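3. Materials and Methods

3.1 Products and sampling

The study examined how the wording on the front of breakfast cereal boxes relates to the ingredient list and the nutrition panel on the side. Products were bought from stores belonging to two grocery chains, Girkmont and Jandgate, and from the Kekell online shop. A product was included if it was sold as ready to eat, if its box carried at least one claim about grain, sugar, fiber or protein, and if the ingredient list was printed in English. Hot cereals, granola bars and variety packs of single-serving boxes were left out.

The first round of buying produced 3,154 box records. A record was defined as one printed package design, so that a cereal sold in two box designs gave two records. Duplicate entries were removed, as were records in which the ingredient list had been covered by a store label. The final set held 3,000 records. Buying closed on 1/11/24, and boxes that reached stores after that point were not added, even where they replaced a design already in the set.

3.2 Coding of front-of-box claims

Each claim was copied word for word and then placed in one of four groups: whole grain claims, sugar claims, added nutrient claims and comparison claims. A comparison claim was any statement that set the cereal against another product, whether or not that product was named. Where one sentence made two claims, such as more fiber and less sugar, it was entered twice. Words that formed part of the product name were coded separately, as earlier work by Peng and Howlader had treated them as claims and we wished to be able to report results both ways.

Two coders, Beril Kılıçarslan and Umut Altıntaş, worked from the same written guide and did not discuss individual boxes until both had finished. Disagreements were settled by Serpil Türkmen, who had not taken part in the first coding. Most of them concerned the word "wholesome," which the guide had not listed. It was finally coded as a general statement and kept out of the four groups.

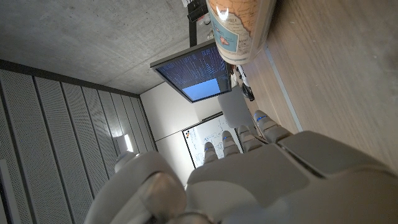
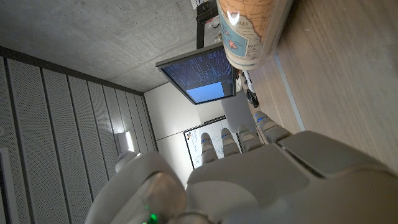

Figure 2. Robotic hand with four extended fingers and blue indicator lights, two views.

3.3 Ingredient order and sugar sources

The first three ingredients were recorded in the order printed. Where a cereal contained separate pieces, such as marshmallows, and the box listed the ingredients of those pieces in parentheses, only the main entry was counted toward the order. All sources of added sugar were then noted, including syrups, honey, molasses and fruit juice concentrate. Dried fruit was not treated as a source of added sugar unless the ingredient list stated that the fruit had been sweetened.

Sugar content was taken from the nutrition panel and converted to grams per 100 grams of dry cereal. This step was needed because serving sizes differ a great deal between light puffed cereals and dense clusters. Values given for cereal with milk were not used. In 44 records the panel gave a serving size by volume only, and for these the cereal was weighed in the laboratory on a kitchen scale. Three level cups were weighed for each product and the mean was used.

3.4 Comparison claims

For every comparison claim that named another cereal, the named product was found and its own panel was recorded in the same manner. A claim was marked as supported when the printed values agreed with it for an equal weight of both cereals. It was marked as supported by serving only when the values agreed at the printed serving sizes but did not agree by weight. Claims that named no product, such as "less sugar than leading cereals," could not be checked in this way and are reported as a separate group in Section 4.

Some boxes carried a footnote explaining the comparison. These footnotes were copied in full, and their position on the box was recorded as front, side, back or bottom. Following the approach of Castaño, a footnote was considered hard to find when it did not appear on the same face as the claim to which it belonged.

3.5 Limits of the method

Printed values are rounded, and small differences between two cereals may disappear or appear larger than they are. The study did not measure sugar or grain content directly. It also did not ask shoppers how they understood the claims, and the groups used here should be read as a description of wording alone. Store-brand cereals make up a smaller share of the set than of the store shelves, as many of them carry no claim on the front and were therefore not eligible.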